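The Durkeo Rule

The Office of Domestic Standards at Durkeo occupied the second floor of a building that had once sold carpets. Its purpose was set out in a charter of 70 pages, and its purpose was to say how an arm ought to behave in a home.

The Office did not make arms. It received them, with their papers, from firms such as Biltex and from persons who had built their own in a spare bedroom. It read the papers, visited the home, and sent a letter. The letter said either that the arm conformed to the Rule or that it did not. There was no third letter, although the drafting of one had been proposed in May and was still under review.

The file that concerns us was opened under the name Budumby, that being the town where the applicant lived. The applicant had built a tabletop arm and wished it to be permitted to work in a sitting room while members of the household were at home. The application was complete in every respect but one. At Section 4, where the form asked for the purpose of the installation, the applicant had written a single word: Kiss.

The first examiner returned the form and asked for clarification. The applicant replied that Kiss was the name of the arm. The examiner observed that a name was not a purpose. The applicant answered that the household had not yet settled on a purpose, that the arm was at present learning to pick up a ball and put it down again, and that it was hoped something would come of it.

The matter was referred upward.

The second examiner had served the Office for many years and was the author of the clause on drinking vessels. This clause was the most disputed in the Rule. It provided that no vessel holding liquid should stand within reach of a working arm, and that an empty vessel might do so only where its presence was intended and recorded. Manufacturers had objected that people put their cups down where they please. The examiner had replied, in a memorandum of 2 pages, that this was precisely why the clause had been written.

The examiner went to Budumby by the early train and carried the Rule in a canvas bag. The visit was conducted in the usual order. The examiner asked how the base was secured and was told that it was clamped. The examiner took hold of the base and pushed, first gently and then with the whole weight of one shoulder. The table moved a little on the floor. The base did not move on the table. This was entered in the record.

The examiner next asked about the cables. Clause 11 required that every lead be given enough slack for the full travel of the joint it served and be tied wherever slack might become a snare. The applicant ran each joint to its limit in turn. At the third joint the examiner asked for the motion to be repeated, and then for it to be repeated more slowly. The record notes that the examiner was satisfied, and that the applicant offered coffee, and that the coffee was declined under Clause 19.

There remained the question of purpose. The Rule was firm on this point. An arm without a stated purpose could not be assessed for fitness to that purpose, and an arm that could not be assessed could not be passed. More than 300 applications had been refused on this ground alone.

The examiner sat down on the sofa, opened the Rule to Section 4, and read it through twice. It required that the purpose be stated. It required that the statement be true. It nowhere required that the purpose be useful.

"What does it do when it has the ball?" the examiner asked.

"It lets go of it," the applicant said.

"And after that?"

"It picks it up again."

The examiner wrote for some time. The applicant went to the window and came back. When the writing was finished, the form was turned around on the cushion so that the applicant could see it. Under the word Kiss there was now a line in blue ink: To practice.

The applicant signed. The examiner signed. The letter went out on 26 December 2018, when the Office was otherwise closed, and it was the first letter. A fee of 200 was charged and duly paid.

The drinking vessel clause was amended the following spring. The new text allows an empty mug to stand on the table during practice, provided that it is entered in the record, and the Budumby file is cited in the margin. The examiner retired before the amendment took effect and asked for no mention in it. The file may still be read on request, at the long desk by the stairs, and the annex to it is kept in the same folder.

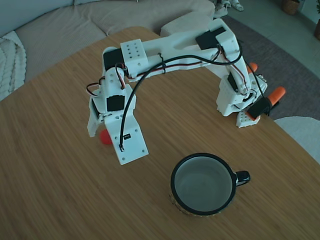
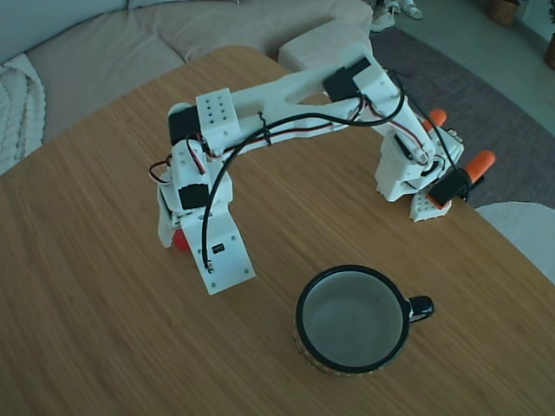 Budumby file, annex: the arm at its table, with an empty mug, as entered in the record.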